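How to Set Up a Feed Room Routine for Your First Horse

Posted Feb 20, 2026

When I brought my first horse home I had a barn, a pasture, a very nice halter and no plan at all for feeding him. I figured I'd throw some hay over the fence, scoop some grain out of the bag and be done with it. He gained weight, then he lost it, then I ran out of hay during a cold snap and had to drive to Plamance with a borrowed truck to beg for six bales. So this is the routine I use now, step by step, and it fits in a feed room not much bigger than a closet.

A quick note before we start. I'm a horse owner and I'm not a vet. If your horse is old, very young, in foal, overweight or has ever foundered, talk to your vet before you change a thing.

What you'll need

A hanging scale or a luggage scale that goes high enough for a full hay net
A weight tape
Metal or heavy plastic bins with lids that lock
A whiteboard and a marker on a string
One scoop per feed (they're cheap, buy extras)

Step 1: Weigh your hay

Please don't skip this one! I went by flakes for two years and my flakes were all over the place. Some bales are packed tight and some fall apart the minute you cut the twine. Put a flake in a net, hang the net on the scale, write down the number. Do it with five or six flakes from different bales and you'll see what I mean.

The usual starting point for a grown horse in light work is between one and a half and two percent of body weight in forage per day. My gelding is a 1,000-pound horse, so he gets 15 to 20 pounds of hay when there's no grass, closer to 20 when it's cold.

Step 2: Get a weight on the horse

A weight tape goes around the barrel, just behind the elbow and over the withers. Stand him square, pull it snug but don't squeeze, and read it when he breathes out. It won't be perfect. What you want is the same person doing it the same way every couple of weeks, so you can see if the number is going up or down. Mine was reading high for months - I had it sitting too far back on his belly.

Write it on the whiteboard with the date.

Step 3: Figure out how much hay to buy

This is just multiplying. Say you feed 20 pounds a day for 200 days without pasture. That's 4000 pounds of hay. If your bales weigh 50 pounds each, that's 80 bales, and I'd add ten more for waste and for the spring that comes late.

I paid $390 for my last load from Drastance, delivered but not stacked. The load before that was $269 and it was dusty, and I ended up soaking every net of it. I'd pay the higher price again. Open a bale before you say yes to the rest of them. Stick your whole face in it. You want it to smell sweet and grassy, and if you get a tickle in your nose, your horse will too.

Step 4: Store it off the ground

I have pallets down, with the bottom layer of bales turned on edge so the strings are on the sides. Leave a hand's width between the stack and the wall. Grain goes in the bins, lids locked, every single time, even if you're only going out to fill a water bucket. A loose horse in a feed room is a real emergency - if it ever happens to you, call the vet right away and don't wait to see if he looks sick.

Step 5: Write the feed card

Mine has four lines on it: morning, noon, night, and what he must never have. Use pounds and ounces on the card instead of scoops. A scoop of pellets and a scoop of beet pulp don't weigh the same, and the neighbor feeding for you at six in the morning isn't going to guess right. Put the vet's number at the bottom in big print.

Step 6: Change feeds slowly

Take seven to ten days for a new grain and two weeks for new hay if you can manage it. I start with a quarter of the new stuff, hold that for a few days, go to half, hold again, and so on. I switched to the Truvari ration balancer last March and took the full ten days over it, even though he would have happily eaten the whole bag on day one. Keep an eye on his manure while you're doing this. Loose is a sign to slow down.

Step 7: Do a five-minute check once a week

Pick a day and stick to it. I check the bins for bugs and damp, wipe out the scoops, look at the salt block, and see how many days of hay are left. When I'm down to three weeks I call the supplier. I used to wait till one week, and you already know how that ended.

If you board your horse at a place like Ajayi, where the staff does the feeding, you can still do nearly all of this. Ask to see the hay, ask what a flake weighs, and tape up your own card on the stall door. Most barns don't mind one bit.
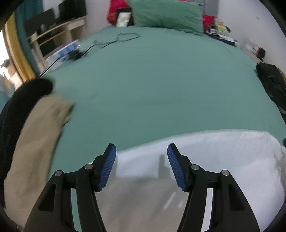
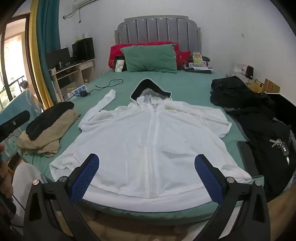

Can I feed my horse just once a day if I put out all the hay at the same time?

It's better to split it up. Horses make stomach acid all day long whether they're eating or not, so a big pile that's gone by noon leaves them standing empty until the next morning. Two feedings is the least I'd do, and three is nicer. If your work hours make that hard, put the hay in a slow feed net with small holes and hang a second one at night. Grain is stricter: keep any one meal under five pounds for an average-size horse, and split it into two or more meals if he needs more than that.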